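Ticket 42 - Etum arm, Thibodeau robotics club
Status: open
Priority: normal

Problem: arm stops short of the slot on the sorting task. Fails 4 runs out of 7, always on the way down. No error on the controller.

Sunday, first check: swapped the Fokeris joint cable. No change.

Second check: speed was set to 92 percent in the config. Lowered it and restarted. It still stops, but later in the move.

Third check: reloaded the Jetley grip profile from the club drive. The old one had the wrong object length - left over from the block stacking task. 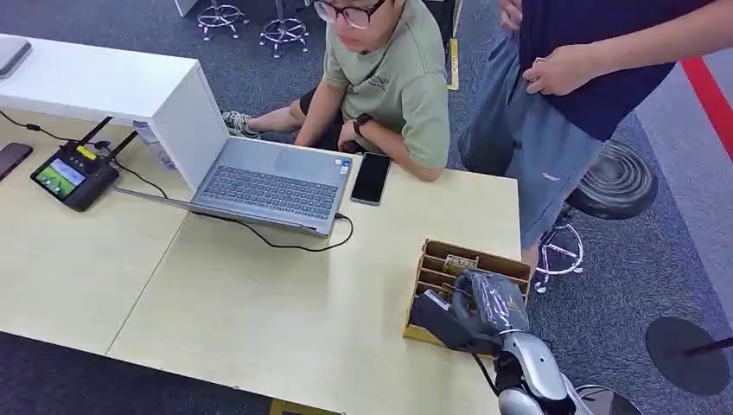 Next step is to run the full set again with the new profile and save the logs under this ticket number. Please don't change the speed setting until that's finished.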